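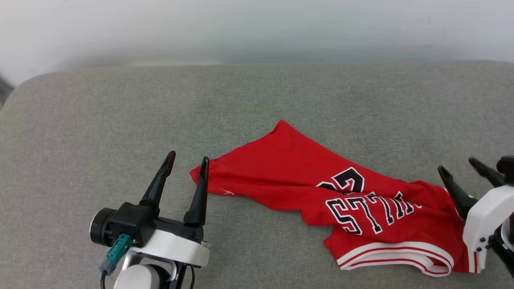 Ticket: Zulu cell, right gripper loses grip on jersey pickup
Opened by: Lerato Dlamini, Tenport
Assigned to: Oratile Modise
Opened: 2023-11-27
Priority: high, cell is blocked
Status: closed, one follow-up (see end)

Problem

Right gripper closes on fabric, lifts a little, then lets go. No fault on the controller. Flumen shows the grasp as good right up until the cloth is back on the cushion. Left gripper is fine. Same routine, same speed, same garment.

Worst on the red Bulls jersey when it's heaped up at the right end and the lower finger goes in first. Thin t-shirts mostly OK. Anything with a thick printed number is bad.

Started this morning after startup. Ran clean yesterday as far as I can tell from the shift notes, but the shift notes are two lines long.

What I tried before opening this:
Restarted Flumen. No change.
Power cycled the right arm only. No change.
Wiped the finger pads with a dry cloth. Maybe slightly better for a few picks, then back to dropping.
Re-ran the homing routine on both grippers. Passed on both.

Need this back by end of shift if at all possible, we have a full bin waiting.
Lerato

Reply, Oratile

Got it. Few things first.

Leave the jersey where it is please, don't smooth it out. I want to repeat the same grab from the same heap.

Is the right gripper on the old fingers or the new ones? I have Wasico fingers signed out of stores in May but nothing that says which arm they went on.

Can you pull the open position off both grippers? Flumen, arm page, bottom of the list, "raw position". Command full open, wait for it to settle, then read it. Don't read it while it's moving.

Also feel along the cable on the right wrist with the arm in hold. Not in run. If raw position jumps when you wiggle it we're done looking.

Reply, Lerato

Old fingers I think? Both sides look the same to me.

Raw, full open:
left 2,522
right 2,494

Wiggled the cable all the way down, no jump. Connector at the gripper end feels seated.

Reply, Oratile

OK so right is opening short of left. Not by much and it's inside what homing will accept, so homing passing means nothing here. Homing only looks for a hard stop. If somthing is packed behind the finger it'll happily call that the stop.

Short open by itself wouldn't drop cloth. But if zero is off then closed is off too, and it thinks it's squeezing harder than it is. Thin stuff still holds, thick print doesn't. Fits what you have.

Coming down. Put it in hold and hang the tag on the pendant.

Log, Oratile, at the cell

Cell in hold, tag on, both arms parked low. Support under the right wrist before touching the finger screws, wrist sags a hair when the brake lets go on that arm. Known, not new.

Step: check finger play
Right, upper finger: a little rock side to side. Not good.
Right, lower finger: solid.
Left, both: solid.

Step: finger screws, right
Upper finger screws both turned before they bit. One well under torque. Took them out, old thread locker gone to powder. Cleaned, fresh blue, torqued to the card inside the cabinet door. Lower finger screws checked and left alone.

Step: behind the fingers, right
Pulled the finger guard. Lint. A lot of it, felted hard into the rail at the open end, plus a bit of thread wound around the pinion side. Picked it out with the plastic pick. DO NOT use the steel one, it marks the rail and then you get the notchy feel we had before.
Vacuumed, wiped with a lint free wipe, no oil. The rail is run dry on these. If you find oil on it someone added it, tell me.

Step: behind the fingers, left
Same check while I was in there. Some fluff, nothing packed. Cleaned anyway. Unplugged the teal connector on the front of the gripper body to get the guard off, pins look straight, plugged back in and pushed till it clicked. Gave the black cable its slack back, it wants to sit in front of the wrist and not get caught in the joint.

Step: re-home
Right first, then left, from the pendant. Not from Flumen. Flumen keeps the old zero unless you clear it, see below.
First try on the right came back with the SAME raw value. Spent too long on this. Zero was cached. Cleared it: arm page, stored values, clear gripper zero, confirm, then restart the gripper service. Service, not the whole PC.
Homed again. Right now opens to 2,522, same as left.

Step: close test on the gauge block
Both sides close on the block and hold. Pulled by hand, no slip either side.

Step: cloth test
Heaped jersey on the cushion, both arms, slow speed, lower right finger in first at the heap. Six picks in a row, held all of them through to the end of the lift. Brought speed up to normal, same again. Did a couple on purpose right on the black number where the print is thickest. Held.

Tag off. Back to Lerato.

Reply, Lerato

Running. First part of the bin went through with no drops.

One thing. The left sometimes pinches only the very tip of the flap, just the point, and then the jersey hangs crooked and it has to go back for another try. Was doing that before too, I forgot to put it in. Not a drop, just slow.

Also where did the lint come from?? We clean every day.

Reply, Oratile

Daily clean only covers the outside of the gripper and the cushion. Guard stays on for that. Behind the guard is the interval service, set to every 2,000 cycles, and the counter on the right arm had been reset. Looks like it gets zeroed when the arm gets power cycled on its own. So every time somebody restarts just the right arm the service never comes due. Not blaming anyone, I didn't know either. I've asked Wasico if that's by design.

Until they answer: power cycle both arms together from the main switch, and write the cycle count on the sheet first.

The tip pinch on the left is a grasp point thing, not mechanical. Splitting it off to its own ticket so this one can close. Don't go moving the grasp offset to fix it, we tried that on another cell and it started grabbing the cushion.

Quick check for whoever gets this next

Drops with no fault, one side only:
1. Read raw open on both sides. Should match. If one is short, stop and clean before you do anything in software.
2. Rock each finger by hand, cell in hold. Any play, do the screws. Fresh thread locker every time.
3. Guard off, look at the open end of the rail. Plastic pick only.
4. Plug check, push until it clicks.
5. Clear the stored zero in Flumen BEFORE homing. Restart the gripper service.
6. Home right, then left, from the pendant.
7. Gauge block, then cloth at slow speed.

Don't bump up the grip force to cover for it. It will seem to work on thin stuff and then you stretch a hem.

Parts used
Thread locker, blue, a few drops
Lint free wipes
No fingers replaced. Pads on the right upper are getting shiny near the tip, order a pair, not urgent.

Follow-up
Wasico answer on the cycle counter reset: open, Oratile
Left tip pinch: moved to new ticket
Add "guard off, both sides" line to the service sheet: Lerato, done, new sheet is taped up in the cabinet, threw the old one out

Closed by Oratile Modise. Reopen this one if the right side drops again, dont start a new ticket, I want the readings in one place.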